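Search notebook entries
Home – Bench notes – Room bookings – Stores – Contact
Filed under: Workshop notebook / Moving in / Room notes

22nd October

Second full day in the big room at Fluvville and I'm starting to get the feel of it. Still no proper plan for where things go, so this is mostly me writing down what we decided before I forget, and a few grumbles for Elaheh to read when she's back.

The tables first. I know I moaned about the pale blue when Golshifteh picked it (I wanted plain grey, same as the old place), but I've come round. Small dark screws show up on it beautifully, and I spent half the morning sorting the mixed jar from the Ruseck boxes and hardly lost one. Clear washers are another matter – they vanish the moment you put them down, so do those in a tray please.

We've got four tables now and I want to keep them all the same way round, long side to the light. Golshifteh would like hers turned so she can spread the Tabrizi drawings out without them hanging over the end. Fair enough, but then the walkway gets tight and you can't get the trolley past with anything wide on it. We left it for today. I said I'd try it with tape on the floor first.

The other thing is the ceiling! I keep looking up when I should be working. It's very high and white, all broad vaults, with curved ribs running off together towards the far wall, and after two years under ceiling tiles I feel as if I've been let out of a cupboard. It does mean that every dropped spanner sounds like the end of the world. Elaheh was on the phone to Avix yesterday and had to go and stand in the corridor to hear them.
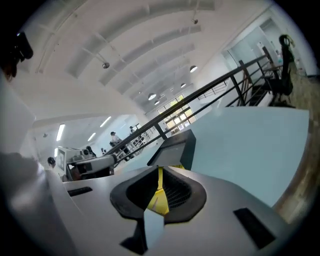 Noise and what to do about it

Tried a few things this afternoon, none of them clever. Old carpet offcuts under the vice helped a lot with the thumping. Felt pads on the chair legs helped a bit, and two had come off by teatime, so I need better glue or the screw-on sort. I hung one of the packing blankets over the back of the shelving as well, and I think the echo was less when I clapped, but I'd wanted it to be less so don't trust me on that.

Golshifteh reckons proper hanging panels are the answer. She's got a price from May, when we first looked round: 591 for the set, fixings on top, and somebody would have to get up there to fit them. I'd sooner live with it for a month and see.

Labels and bins

Did the first 33 bins with the new label tape. It comes off if you so much as look at it, so wipe the bin front with spirit and let it dry before sticking. Bins from the old place keep their old numbers for now. Please don't renumber anything until I've finished the list, or I'll be looking for M4 nuts till Christmas.

We're down to the last box of 100 small bags. Added to the stores order, along with more tape and a decent broom.

Still to do: tape out Golshifteh's table, glue the felt pads again, find the other key for the tall cupboard (Elaheh, is it on your ring?).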